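Budget season for the robot corner at Skunley, so you're getting a thread. Two arms on a rail, one table, and a spreadsheet I have opened far too many times since Saturday.

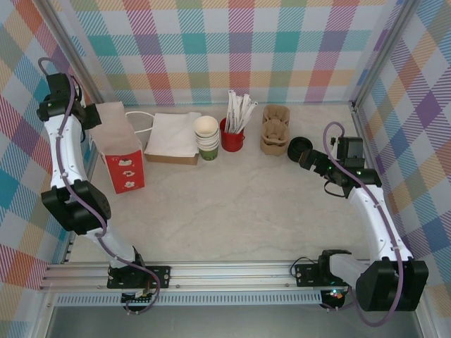

What should you budget for first when you're planning a two-arm setup? Everything that isn't an arm. Mounts, rail, power, cables, the enclosure and spare grippers come first on my sheet now, and the arms go in after that.

I learned this the hard way on our first quote. I put in two arms, felt very grown up, and sent it off. Then the rail wasn't in it. Neither were the mounting plates. The second version of that quote was 28 lines long and I'd missed 5 of them again, ha.

So, the plan for next financial year. We've got three suppliers in the mix: Iraveo for arms, Amissah for rail and framing, and Eria for the little boards and power supplies. I'd love to deal with one mob for the lot but the bundled price was a shocker.

Grippers! Buy spares up front. Fingers wear, pads go shiny, and freight on a single gripper costs nearly as much as freight on a box of them. I've put a spare for each side in the first order and I'm not letting anyone talk me out of it.

Cables next. Measure the run with the arm at full stretch, then add slack for the loop over the wrist, then add a bit more because you'll have measured it wrong. I've got $333 down for cabling and I reckon it'll all go.

Someone asked me about consumables and yes, they get their own line. If your task is café stuff you're buying paper cups, carriers, napkins, lids, straws, the lot, and you're buying them again once they get squashed. Cups go out of shape quicker than you'd think. Get the same type each time too, or you'll be re-tuning the grip for every new sleeve.

I priced the café bits at a wholesaler and at the supermarket. Wholesaler wins on cups, by a mile. Supermarket wins on napkins, weirdly?? I've split the order and my receipts folder is a disgrace.

Lead times are where I'm most nervous. Amissah quoted 23 working days on the aluminium rail, so that gets ordered first even though it's the most boring thing on the list. No point having arms sitting in boxes with nothing to bolt them to.

Still arguing with myself over wall panels. Plain ones are cheaper, patterned ones brighten the place up and I have to look at them all day - so guess which way I'm leaning. It's a small line either way.

Last thing on the sheet is the service plan. Iraveo wants it paid yearly, I want it quarterly, and we're going back and forth on email like an old married couple. Approvals close in March. If you've haggled one of these down, tell me what you said to them, please!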